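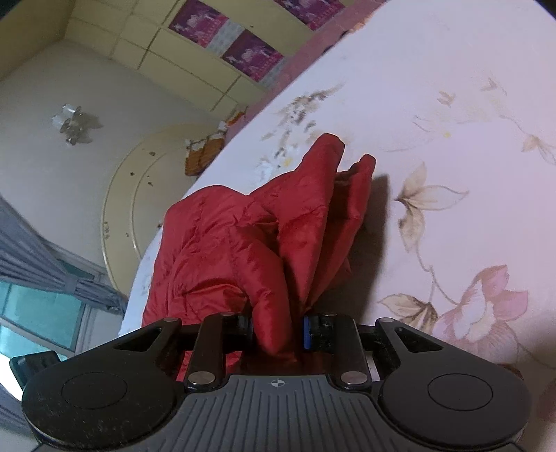
The first sign of trouble with the Sokol hand grippers was a torn sleeve. Tumelo Mthembu, who runs the garment folding trials at Navovard, was going back through the April recordings when he found the fingers still closing after the operator had let go of the trigger.

"It was a small lag, and on a tea towel you'd never notice," he said. "On a padded jacket it keeps squeezing. Then you pull, and something gives."

He checked 900 folds and found the fault in 116.
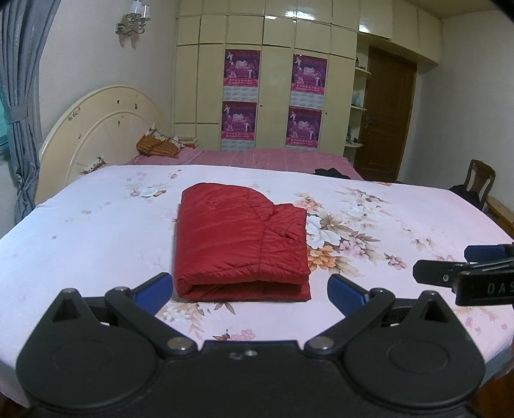

Etornam Laryea, Staff Writer

Mthembu traced it to a return spring that had lost tension. Two operators had also reported pinched fingertips, and he said those reports should have stopped the work sooner.

"We wrote them up as people being careless. That was my call and it was wrong."

The springs have been replaced, and each pair of grippers is now tested at the start of a shift. Any unit that is slow to open gets tagged and put aside.

Would he use the old springs for light fabrics?

"No. Someone would pick up the wrong pair."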